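A thread on the old sea bank at Uronum, as I've finally got through the bank accounts and a few people asked what was in them.

1/ The bank runs from the edge of Kokport to the church at Uronum. Most of it is under the cycle path now, so you may have been along it without knowing. The earliest account I've found is from 1664 and it is mainly a list of who hadn't paid.

2/ Every farm on the marsh had a length of bank to look after. The lengths were measured in rods and went with the land. If you bought a field you bought a bit of wall, and the mending of it.

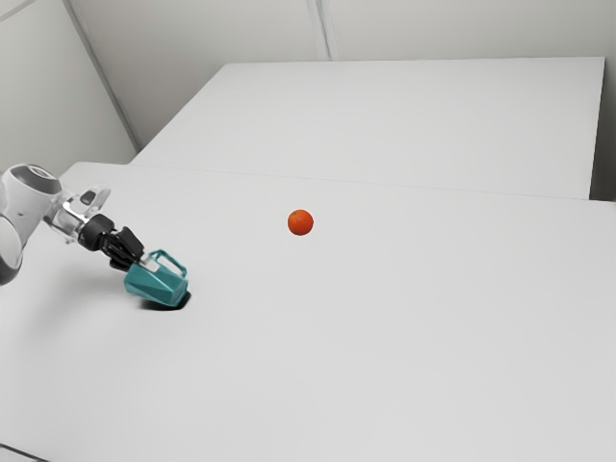
3/ Uronum itself is on a low rise, and before the bank was built it would have been an island on the highest tides. On the ground you hardly notice the slope. From the Kokport side it makes more sense: the village sits on the marsh as one little lump with flat all round it. The church and the oldest farm are both on the rise. Everything built later is lower down.

4/ The accounts list 103 separate lengths. Some are tiny. Two belonged to the church and were let out each year to whoever would do the repairs for the grazing. 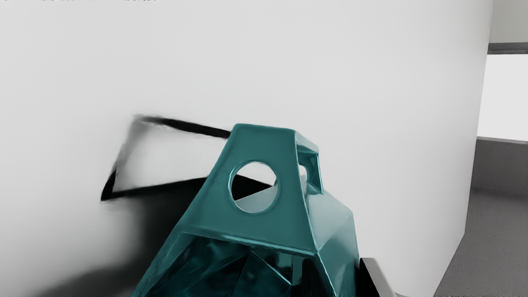

Tunstall
Local history writer, Kokport

5/ Repairs were done with clay, straw and bundles of blackthorn. The clay came from pits on the land side, and those are the ponds you pass just after the second gate. The deepest one is called Plultus on the tithe map. I don't know where the name comes from and would be glad to hear.

6/ Fines are the best reading. A man was fined for letting pigs on the bank, then fined again the next month, then put in charge of inspecting it.

7/ The bank gave way once in the period I've read, in a January. The clerk wrote that almost 600 sheep were lost. There is no figure for houses. 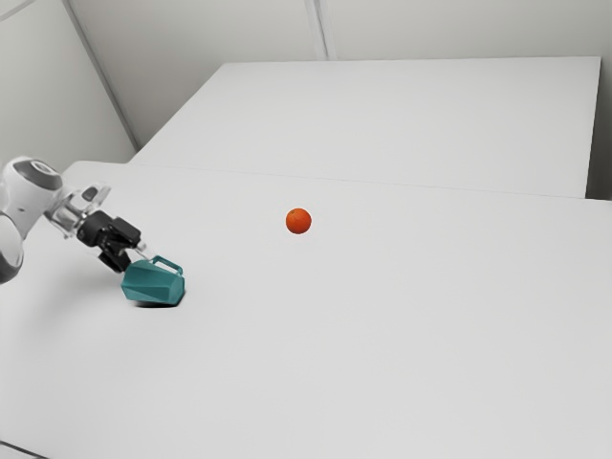
Can you still see any of the original bank?
The best stretch is behind the churchyard at Uronum, where the path turns inland and the bank carries on through the rough grass. Go in winter when the nettles are down.

8/ Next I'm starting on the drainage rates, which are in worse handwriting.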